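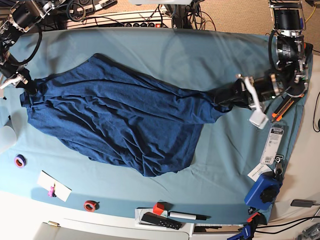
Photo: Natalia Gallegos / Vikidik

Home | About Us | Fixtures | Coaching | Membership | Ground Hire | Contact

About the Fothergill Cricket School

The Fothergill Cricket School provides coaching, match play and umpire training for players of all ages in Plidberg and the surrounding towns. The School is a nonprofit organization. It is governed by a board of directors, which meets monthly during the season and publishes its minutes to members.

The School began as a winter practice group sharing a single indoor net at the Skavinport recreation center. Its founders had played league cricket elsewhere and wished to keep in form between seasons. Parents asked whether their children could attend, and a junior session was added the following year. The School was incorporated soon afterward and moved to its present home on the east side of Plidberg, where it leases two turf-wicket grounds and a four-lane indoor hall from the city.

Enrollment in the most recent season stood at 879 players across the junior, youth and adult programs. The junior program accepts children from the age of six and uses a soft ball for the first two years. Youth players move to the hard ball after an assessment by the coaching staff, and must wear a helmet at all times when batting, keeping wicket up to the stumps, or fielding close to the bat. Adult players may enroll in the evening course, which assumes no earlier experience of the game, or join one of the School's league sides.

Coaching

All coaches hold a recognized coaching certificate and a current first aid card, and undergo a background check before appointment. Group sessions are limited to 12 players per coach. Individual lessons are offered in blocks of 30 minutes and may be booked through the School office up to two weeks ahead.

Natalia Gallegos is Director of Coaching. She joined the School as a bowling coach and was appointed to her present position after leading the girls' program for four seasons. She is responsible for the training plan used in every age group, the selection of representative teams and the yearly review of coaching staff. Players who wish to discuss a selection decision should write to her in the first instance.

Competition

The School enters teams in the Plidberg and District League in both the 40-over and 20-over formats. Home matches are played on the Main Ground, with the South Ground reserved for junior fixtures and second team games. The School also hosts the Skavinport Shield, a 20-over tournament for under-15 sides held each summer. The record attendance for a Shield final is 1,307.

Scorers and umpires for all home fixtures are drawn from the School's own training course, which runs from January to March. Those who complete the course are placed with an experienced official for their first five matches.

Financial Assistance

The School sets aside part of its tournament income to reduce fees for families who would otherwise be unable to enroll. Applications are confidential and are considered by two members of the board. Bats, pads, gloves and helmets are available on loan for the full season at no charge, subject to a signed equipment form.

Conduct and Safety

Players, parents and spectators are expected to observe the School's Code of Conduct, a copy of which is provided at enrollment. Concerns regarding the welfare of a child should be reported to the Safeguarding Officer through the School office. Outdoor play is suspended when lightning is observed and does not resume until the umpires or the senior coach present have given permission.

Visiting the School

The School office is located beside the indoor hall and is open until 6 p.m. during the season. Prospective members may attend one group session free of charge before enrolling.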